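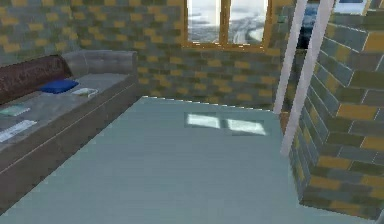
Progress to 19th November

Work on the Ostedlow to Gadport line upgrade is on program overall, with one section behind. The line will carry output from the Ngau wind farm to the Gadport substation, where it joins the main grid. This report covers the period since our last update in April and should be read with the cost sheet sent separately.

Line works

Tuvent has finished foundations for 71 of the 80 new towers. The remaining nine are all on the river flats east of Ostedlow, where the ground stayed too soft for the piling rig through most of winter. Access tracks there have been rebuilt with crushed rock and piling has started again. Stringing on the western section is complete and the conductor has been tensioned and signed off.

Landholder agreements are in place for the whole route. Two gates damaged by delivery trucks have been replaced at the contractor's cost.

Gadport substation

The new transformer is on its plinth and oil filling is finished. Protection relays have been delivered but not yet programmed - the settings are still being checked against the revised fault study. Cable trenches are open on the northern side of the yard and will be backfilled once the earthing tests are done.

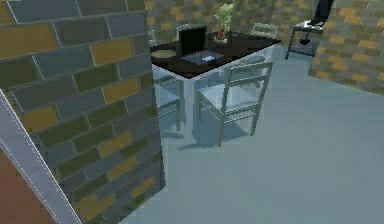 Interior view, brick wall and floor. Computer model.

Budget

Spending is within the approved amount. Extra rock for the access tracks was charged to contingency, and we are not asking for further funds. The second instalment of the grant has been received and is fully committed to conductor and fittings.

Community

A newsletter went to 600 households along the route. Most replies were about truck movements on the Ostedlow road, and deliveries are now kept outside school bus times.

Next period

Finish the river flats foundations and stand the last towers.
Complete relay settings and earthing tests at Gadport.
Agree on outage dates with the grid operator - the final connection needs 2 separate outages.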